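4.3 Folding with handheld grippers

The student team logged 304 folding demonstrations for the Wolden course project. We doubt the total means much. In 47 of them the garment was never laid flat before the first fold.
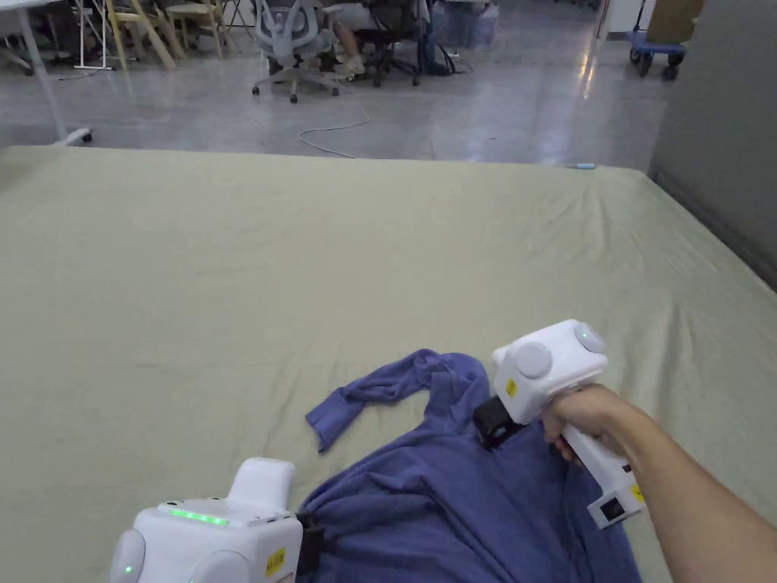
Figure 4. Long-sleeved garment on a fitted sheet, held with two handheld grippers.

A policy trained on such data may learn the habits of one operator – a risk Petek raised in June – and we saw no test that rules this out.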